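Leaves keep coming off my artificial flowers – how do I put them back?

Posted in Home Crafts, Jan 27, 2020

Kekero

I have a red rose and a light blue hydrangea, both artificial, that I want in one tall vase. The leaf sprigs came off when I unpacked them in December and one leaf is on its own now. I don't know which sprig goes on which stem, or if it matters. Is glue the only way?

2 replies

Temitope Aliyu

Try without glue first. On most stems the sprig is a little collar that slides up from the bottom. If it's tight, hold it in warm water for 90 seconds and push while it's soft. Lay everything out flat before you start and look at the leaves that are still attached under the blooms, then match the loose ones by color and edge.
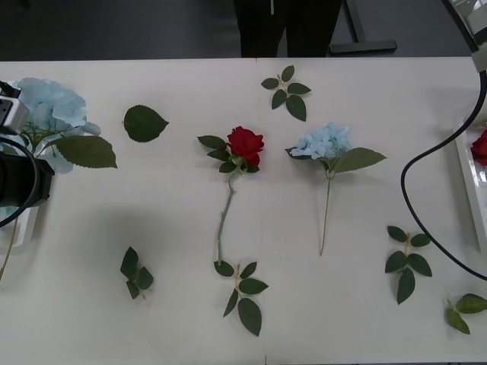
Fitting the sprigs

Put the big sprigs low and the small ones higher up. Leave the bottom few inches bare or they'll crowd the neck of the vase. A sprig that won't slide can be held with floral tape – stretch it as you wrap or it won't stick. For a single leaf, use a dot of hot glue where it meets a stalk. Let it set before you bend anything.

Lumarov

I just leave them off. Hydrangeas look fine with the leaves by the head. Don't use super glue, it left white marks on mine.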